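The Upright Box, Reconsidered
Tall containers waste less shelf than wide ones, provided the rim is right

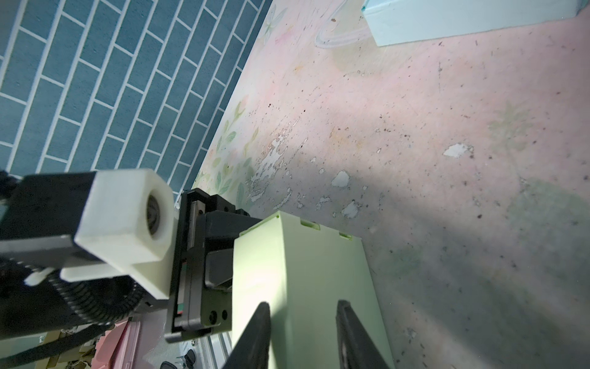 Hammad Awan disagrees with most of the advice printed about storage boxes, and his objection is to the word capacity. A box, he argues, should be rated by how much of it can be reached without emptying it, and by that measure the usual shallow tray beats a tall bin only until the second tray goes on top.

The point holds up on a narrow shelf. A tall rectangular box presents its smallest face to the room, so a row of them uses depth and height that a tray leaves idle. The cost is stability. Anything heavy belongs at the base, and the box should be filled to at least a third before it is stood near an edge.

Rims deserve more attention than they get. A flat top edge will carry a loose board as a lid. Small notches cut into the rim, as on the mint-green box, are a useful detail on any upright container: a cord or a hanging divider can sit in one without sliding sideways. Notch positions vary between makers, and dividers rarely transfer from one range to another. The Petine divider fits the Magsi box and binds in the Hulleveo, which has a thicker wall.

Finish matters mainly for labels. On matte surfaces, low-tack tape tends to lift at the corners within a month or two. Budgate sells a clip-on tag that avoids the adhesive – it needs 7 mm of clear rim on either side of a notch, so measure first. Gloss holds tape better and shows every scratch.

Color is a smaller question. Pale green and pale pink read as one family under warm light, and both show dust less than black. Where several boxes share a shelf, one color per category works up to about the point where the shelf fills. After that, labels do the job.

Cleaning is done dry, with a brush for the inside corners. Allow two minutes per box.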